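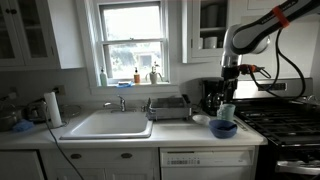

Konrad Domański wonders why anyone needs a FAQ to keep a counter clear, when all his grandmother ever used was a rag and a raised voice. Fair enough, Konrad. We still get the same letters every month, so the answers are below.

Do I need three kinds of soap by the sink?
Doubtful. One for dishes and one for hands will cover most households. The rest tend to be gifts, or a scent somebody liked in the store. Finish a bottle before you put another on the sill.

Is a sponge on the window sill a bad idea?
It's better than a sponge in the bottom of the sink. We've read the claims about sunlight killing germs and we aren't convinced a kitchen window does much. Wring it out, stand it on edge, replace it when it smells.

Can I put the glass carafe from my coffee maker in the dishwasher?
Check the manual. If it says top rack, believe it. If you've lost the manual, wash it by hand, which takes less time than looking for the manual.

Are the Rornis descaling tablets worth the money?
Lanying Peng ran them for 2 months against plain white vinegar in the Staniforth test kitchen and couldn't taste a difference. The tablets smell nicer. That's the best we can say.
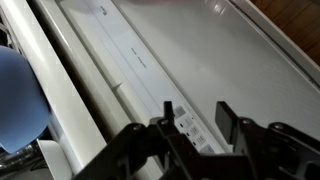

Totolgate Home Letter, Issue 190, p. 13

Do the extra buttons on a dishwasher do anything?
Some do. A heavier cycle usually means more water or more time, and heated dry does help with plastic. We're less sure about the cycles with cheerful names. Try the normal one for a week, then decide.

My machine was sold as quiet. Why can I hear it from the couch?
Quiet compared with what? Look for a decibel figure and ignore the adjective. Also check that the machine is level and that no spoon is rattling against the spray arm.

How do I clean the control strip?
A damp cloth, wrung out well. Hultitz sells a spray for white appliance fronts at a price we won't repeat. Dish soap and water did the same job on ours.

Do I still need a drying rack if I own a dishwasher?
Probably, for knives and the odd pan. Whether it has to live on the counter is another matter. Ours goes under the sink on Saturday and is usually back out by supper.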